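Teaching by hand in the Jelteswood workshop

Since December the Onberg group has been teaching its robot arm to pick up small and delicate things. The work is done in the Jelteswood workshop, in the room behind the stairs, and members who come in the morning are welcome to watch from the door.

The method is simple to explain, but it asks for patience. One person sits at the table and moves a handle, and the arm copies each movement. The person does not look at the arm directly. He or she looks only at the screen, which shows the picture from the small camera at the wrist. In this way the person sees the same as the robot will see later, and cannot use any knowledge that the robot will not have. 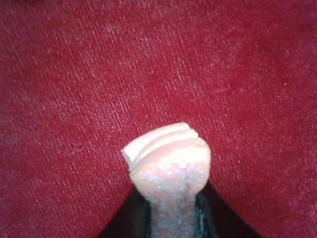 A narrow piece is more difficult than it seems. If the two fingers close too high, they push against the wide part and the piece turns. If they close with too much force, the grains on the surface can come off, and then the next grip is less sure. We ask everybody to come down slowly, to stop for a moment before closing, and to lift straight up. A hesitation is allowed. A second try is also allowed, but it must be marked in the log, so that it is not mixed with the clean ones.

So far we have kept 105 demonstrations, and 19 more were put aside for a second look. Most of these were stopped too early, when the person let go of the handle before the arm was back at its resting place. Please wait for the tone.

The handle was lent to us by Štěpánek and must go back when this round is finished. Before that we would like to have 48 demonstrations more, if possible from people who have not tried it yet. No experience is needed, and one turn takes less than an hour. The list for names hangs beside the workshop door.

Recent items
Unditz open evening: what to bring
New opening hours for the Jelteswood workshop
Onberg group: report from the first round
Old cables wanted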